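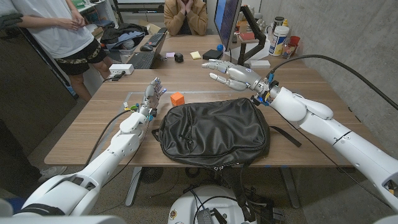
Remigiusz Szulc reckons I fish too far out, and he told me so again when he saw the title of this talk. His view is that most carp on Cusau are caught within 12 metres of the bank, and that anyone casting to the middle is fishing over the top of them. I'll start there, as I now think he is mostly right.

Opening
Thank the Lirkidton club for having me. Say that the talk is on margin fishing for carp in cold water, and that it covers two seasons on Cusau and a few trips to Dinever. Questions at the end, but stop me if a rig makes no sense.

Finding the shelf
Start with the lead, not the bait. I use a bare lead on braid and feel it down. On the north bank at Cusau the bottom drops off quickly, then there is a firm strip before the silt. That strip is where I want the rig. Mark the line, write the distance down and leave the water alone for 40 minutes. 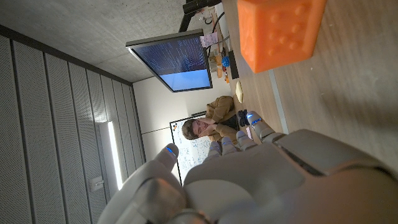 Foam is the part of the rig people ask me about most. I trim a small piece until it only just holds the hook bait off the weed, then test it in the edge before casting. Colour matters less than size, in my opinion. I'd use orange, the same as the block on the table there, as it is easy to find when you drop a bit in the grass. Cut it with a sharp blade – scissors squash it and you get an uneven piece.

Baiting
Keep it light. In June at home the water is cold and the fish don't want much. A handful of corn and a few crushed boilies will do for the first session. Genowefa Głowacki had a fish of 76 centimetres at Dinever over less than that. Top up only after a bite.

Things to check before you leave home:

Hook points, including the ones still in the packet.

Leader knots. I retie mine with Sikora knots after every fish.

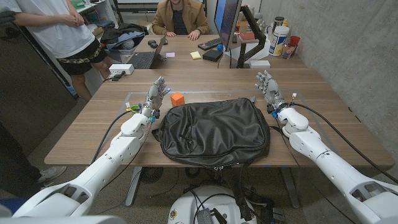 Unhooking mat, wet before the fish goes on it.

Landing net, with the mesh checked for holes.

Spare line. I lost 80 metres on a snag at Dinever and had to pack up early.

Finish with the map of the north bank and leave it up during questions.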